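Open house at the Nallmont training center

The Nallmont school district opened its new athletic training center to the public one morning in December, and I went over to see what the bond money bought. Doors opened at 10. The parking lot on the north side was already full by then, so leave the car by the tennis courts if you go to the next one.

Visitors were taken through in groups. Mine was led by Regula Mayrhofer, head athletic trainer at the high school for eight years now. She started us in the weight room, which takes up most of the ground floor. The old one was under the gym bleachers and had a ceiling so low that the taller linemen could not press overhead. The new one has racks down both long walls and a strip of turf up the middle for sled work. Football gets it first thing in the morning, then basketball and wrestling after school. Softball and track share the late slot until their seasons start.

Someone asked whether the middle school teams can use it. They can, two afternoons a week, with one of their own coaches present. The sign-up sheet will be at the front desk.

Behind the weight room is the treatment area. It has five taping tables, two cold tubs and an ice machine that Mayrhofer seemed happier about than anything else in the building. Last season she was hauling ice over from the cafeteria in coolers. Concussion testing has its own small room with a door that shuts, so a kid can take the baseline test without the rest of the team yelling next to him.

Upstairs there is a film room with seats for a full varsity roster. Jong-dae Moon, the boys soccer coach, was running clips from the district semifinal, the one that went to penalty kicks. He stopped it at the second goal and talked through the back line's spacing. A few of the players' parents stayed for all of it and our group had to go on without them.

The wrestling room is across the hall. The mats were not down yet. They are on order and should be in before the holiday tournament, but if they are late the team will go on practicing in the old cafeteria annex.

The last stop upstairs was the sports science classroom. Ye-rin Um teaches the elective, which covers basic anatomy, training loads, nutrition and hydration. It has filled up both terms it has been offered. Juniors and seniors get first pick. Um said most of her students play at least one sport, though a fair number want to go into physical therapy or nursing and have never been on a team.
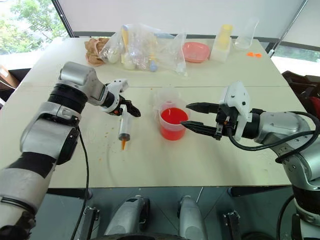

A syringe and a measuring cup of red-orange liquid.

Um handed out the unit list for next term. Hydration comes first, followed by sleep, then a long section on knee injuries. There is a small lab fee, and families who need it waived can call the main office.

We finished in the lobby, where the trophy cases have been moved over from the old gym. The 200 free hot dogs from the booster club were gone before my group got there. Coffee was still available. The girls volleyball banner is up, and there is a blank stretch of wall to the right of it that Moon says is reserved for soccer.

A few practical notes. The elevator is at the back, past the treatment area, and is not well marked. Restrooms are on both floors. The center is open to students from 6:30 in the morning on school days, and the walking track around the outside is open to everyone until dark.

The next open house is planned for spring, after the outdoor track is resurfaced. Questions about facility rental go to the athletic office.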